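Robots and chores: frequently asked questions

Gukach Home Automation Advice
Last reviewed October 2023

We get a steady stream of questions from people who want to know whether a robot can take over the jobs they dislike. The answers below were put together by Siwan Howells and Nii Gbeho and cover arms with grippers, indoors and out. For robot vacuums and mowers, see our separate pages.

Can I buy a robot that does general housework?

No. You can buy machines that do one job well, such as mowing or vacuuming. A machine that will clear a table, fold the towels and then tidy the garden is still a research project. The ones we have seen need a trained person close by.

What about picking things up off the floor or patio?

This is one of the more promising chores. Picking up a single object with clear space around it is well within reach of a good arm and gripper. Trouble starts when objects touch each other, lie flat or are soft.

Why do you use simulated gardens?

Most of our outdoor trials are run on a computer first. A simulated patio costs nothing to reset and nothing gets broken. We can put the grippers over the concrete, leave the furniture and the planting where they would be in a normal garden, and run the same task again overnight.

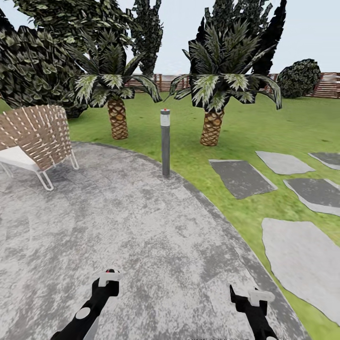

The drawback is that a simulated garden is tidier than a real one. There are no wet leaves unless somebody adds them, and the wind does not move anything. We treat a good result on screen as permission to try the job for real, and we expect the score to drop when we do.

How well does it work?

In our July trial the Tisska arm was given 69 simulated pick-ups of small upright objects. It failed on 16 of them. Most of the failures were missed grasps, where the fingers closed to one side of the object. In 2 cases the object was knocked over on the way down.

Why are small objects on a speckled floor hard?

A patterned surface gives the camera a lot of edges to sort through. A dark object can get lost among dark patches, and a pale one among pale patches. A bright cap or lid helps. The gripper also has to come down in the right place, and its own fingers can hide part of the view.

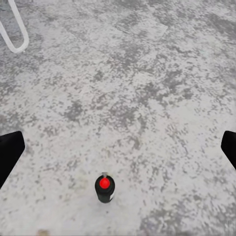

Small black cylinder with a red cap on speckled ground, between the open gripper fingers.

Can it tell what it is picking up?

Sometimes. It can usually find an object's outline and work out where to hold it. Knowing whether the thing is rubbish, a tool or something that must not be squeezed is a different problem. We advise against letting any robot handle pressurised cans, glass or garden chemicals.

Are factories further ahead?

Yes, for fixed jobs. Pallavi Grewal, who answers our shop-floor questions, started in packing in 1992 and worked with arms that moved the same box to the same spot all day. That still describes most shop-floor robots. Sorting mixed parts out of a bin has improved a good deal, but sites still keep a person on hand for jams.

Should I wait before buying anything?

If you want help with one repeated job, look at a single-purpose machine now. If you want general help, wait. We do not give dates for when it will be ready.

How do I send in a question?

Write to Benedicta Laryea at the Gukach office. Please say which job you have in mind, what the floor or ground is like and how much space there is to work in.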